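餐位布置

打印本页 | 用电子邮件发送

本网站使用 Cookie 以改进浏览体验。继续浏览即表示同意。[接受] [设置]

餐位布置,又称单人席位布置、摆台,指在餐桌上为一名用餐者安排餐具、饮具、餐巾及垫具的作业,也指由此形成的成套陈设。完整的餐位一般由垫具、盘类、刀叉匙类、杯类和餐巾五部分构成。家庭日常用餐所用的形式通常称为简式餐位,以一只盘、一只杯、一至三件餐具和一块餐巾为限,不设展示盘与多道菜所需的备用餐具。
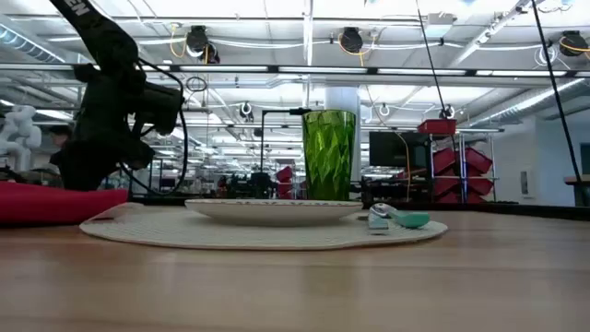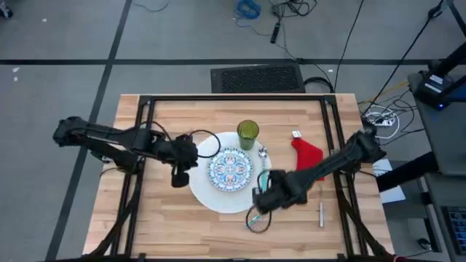 木质桌面上的简式餐位:圆形衬底上置带纹饰的盘子,配绿色杯、带彩色柄的餐具和红色织物。

一、术语

中文文献中,“摆台”多用于餐饮服务业,“餐位”侧重指一人所占的桌面区域及其中物品,“席位”则兼指座椅。德语和捷克语的旧式家政教材常把垫具和盘合称为“底组”,把杯和餐巾合称为“侧组”,这一划分在汉语译本中偶有沿用。Ľudovít Hrubý 在其编写的《桌面陈设手册》中主张取消“底组”一词,理由是垫具在许多家庭中并不固定使用,与盘不构成必然的整体。该手册改用“承托件”与“盛装件”两个名称,后者包括盘、碗及带足浅碟。

“餐位宽度”指相邻两个餐位中心线之间的距离。“净深”指桌沿至餐位最远端物品外缘的距离,杯高不计入净深。

二、构成

(一)垫具

垫具置于桌面与盘之间,用途为防滑、隔热和限定餐位范围。按外形分为圆形、椭圆形、矩形和楔形四类,楔形垫专用于圆桌。按工艺分为编织、压制、裁切和浇铸四类。

圆形编织垫由条状材料自中心盘绕,或以经纬交织后裁圆包边而成。前者表面可见同心纹理,后者纹理为方格或斜纹。编织垫在反复洗涤后边缘容易起伏,放置时应将起伏较大的一侧转向桌心。浅色垫与浅色木质桌面的明度接近,餐位的边界较弱,此时通常依靠盘沿纹饰、杯或餐巾的颜色加以区分。

垫具直径应大于盘径。两者之差过小时,刀叉须放在垫外;差值足够时,刀叉可全部或部分置于垫上。两种做法均属常见,同一张桌上应统一。

(二)盘

简式餐位一般只用一只盘。盘的结构自上而下为盘沿、盘壁、盘心和圈足。宽沿盘的盘沿与盘心之间有明显转折,便于端持;无沿盘盘壁直接上升,同等外径下容量较大。圈足直径小于盘口,盘底轮廓因此向下收窄,从侧面观察时尤为明显。

盘面装饰主要有以下几种布局:

1. 边饰:纹样只沿盘沿分布,盘心留白。
2. 满饰:纹样覆盖盘沿和盘心。
3. 中心饰:纹样集中于盘心,外围留白或仅设线圈。
4. 散点饰:单元纹样不规则分布。

蓝、白两色为釉下彩器的传统配色,绿松石色和橙红色多见于多色釉或釉上彩。多色满饰盘与素色垫具搭配较多,素色垫可使盘缘轮廓清晰。纹样有明确上下方向的,应使图案正位朝向用餐者;中心对称的纹样无此要求。

(三)刀叉匙

西式简餐的基本配置为刀、叉、匙各一件。只供应汤、粥或甜品时,可减为一件匙;供应面食时,常为叉、匙各一件。传统规则为叉在盘左,刀和匙在盘右,刀刃朝盘,匙面朝上。家庭简式餐位中,全部餐具集中于盘右的做法也较普遍。

柄部材料分为通体金属和复合柄两类。复合柄餐具的工作端为金属,柄部外包或嵌接其他材料,常着色。颜色一致的复合柄餐具便于成套识别,缺点是接缝处容易积水,耐洗性不及通体金属件。

餐具应与桌沿垂直,柄端对齐,相邻两件之间留出可插入手指的间隙。常见的摆放偏差有:

1. 交叠:两件餐具的工作端或柄部相互压叠。取用上面一件时会带动下面一件。
2. 斜置:餐具轴线与桌沿法线夹角过大,占用邻位空间。
3. 越界:餐具一端在垫上、一端在垫外,因高差而不稳。
4. 脱组:个别餐具离开餐位主体,单独落在桌面上。

上述偏差在摆放过程中均可出现,一般在最后一道整理时校正。

(四)杯

简式餐位配一只水杯,位置在盘的右上方,相当于刀尖延长线处。左手用餐者可改至左上方。杯与盘沿不应相碰。空间不足时,允许杯的局部越过垫具边缘的上方,但杯底必须完全落在同一平面上,不得一半压垫、一半压桌。

无足平底杯按轮廓分为直筒形、上宽下窄的锥形和束腰形。锥形杯可套叠收纳,重心较高,在软质垫具上的稳定性低于直筒杯。杯身外壁的菱形或多棱面装饰称为刻面,模压刻面棱线较钝,切割刻面棱线较锐。有色半透明杯在刻面处因壁厚和入射角的变化而呈现深浅交替,绿色杯尤为显著,同一只杯在不同照明下可由黄绿转为深绿或橄榄色。记录器物颜色时,应注明光源条件。

(五)餐巾

餐巾可置于盘左、盘上、杯中或叉下。简式餐位多置于盘左或盘右,与垫具平行。折法以少为宜,常用者有对折长条、三折长条、三角折和口袋折。口袋折可将刀叉插入其中,折成后外形近似一端开口的小袋或短袜。

单色餐巾常作为餐位中的强调色。红色与绿色为互补关系,红色餐巾配绿色杯时对比强烈,在节日布置中使用较多。红色棉织物初次洗涤容易脱色,应与浅色垫具分开处理。

三、尺寸

不同教材所列的尺寸不尽相同。《桌面陈设手册》给出的推荐值较为简略,仅规定两项:桌沿与柄端的间距为 20 毫米;垫具外缘与相邻餐位垫具外缘之间的净距不小于 300 毫米。该手册未规定盘径,理由是家庭用盘规格差异过大。

Kratochvíl 家政学校的教学用表在此基础上补充了杯的位置,规定杯底外缘与盘沿的最小间距为 13 毫米。该数值后来被 Trokier 餐具目录的附录采用,单位和取值均未改动。

四、操作次序

简式餐位的布置按由下至上、由中心至外侧的次序进行。

1. 清洁桌面并擦干。拼条木桌面应沿木纹方向擦拭。
2. 放垫具,使其中心与座椅中线重合。
3. 放盘,双手持盘沿,拇指不进入盘心。
4. 放刀叉匙,手持柄部中段。
5. 放杯,手持杯身下三分之一。
6. 放餐巾。
7. 自座位一侧目视检查,校正对齐和间距。

部分教材将餐巾提前至第 3 步之后,适用于餐巾压在叉下的布置。采用盘上餐巾时,餐巾必须最后放置。

撤台次序大体相反:先撤杯,再撤餐具,餐具集中于盘上后随盘一并撤下,最后收餐巾和垫具。垫具收起前应翻转抖落碎屑。编织垫宜平放或悬挂,不宜卷存。

五、桌面条件

桌面材料影响垫具的选用。拼条木板由不同色调的木条胶合而成,表面有平行接缝,其油饰面耐热性有限,热盘应加垫。漆面反光较强,浅色餐具的倒影会干扰对齐判断,检查时应改变视线高度。石材和玻璃桌面硬度高,放置杯盘时噪声较大,以织物或软质垫为宜。

桌面的接缝可作为对齐基准。接缝与桌沿平行时,刀叉柄端可参照同一条接缝;接缝与桌沿垂直时,可用于校正餐具的轴线方向。

六、成套销售

单人餐位用品作为成套商品销售时,通常包括垫具、盘、杯、餐具和餐巾各一份,或按四人份、六人份组合。Gonon 商行的单人套装以可拆配为特点,各件可单独补购;首批生产 4000 套,垫具与餐巾为统一规格,盘面纹样不统一。Floltolum 系列则采用相反方式,盘和餐具柄部颜色固定配对,杯由购买者另选。

成套商品破损后的补配是长期存在的问题。盘面纹样停产后,同色不同纹的替代件可用于家庭简式餐位,正式餐桌一般不采用。

七、与其他形式的区别

正式餐位设展示盘、面包盘和两只以上的杯,刀叉按上菜次序由外向内排列。自助式布置不设固定餐位,盘、餐具和餐巾分类集中于台面一端。托盘式布置将全部物品置于一只托盘内,托盘兼有垫具功能,物品间距相应缩小。

中式餐位以骨碟为中心,配筷、筷架、汤匙和小碗,杯置于骨碟上方或右上方。中西混合布置时,筷与匙同置右侧,叉置左侧。

参见

垫具;餐巾折法;刻面玻璃;盘沿纹饰;撤台

最后更新:2018年5月27日

打印本页 | 用电子邮件发送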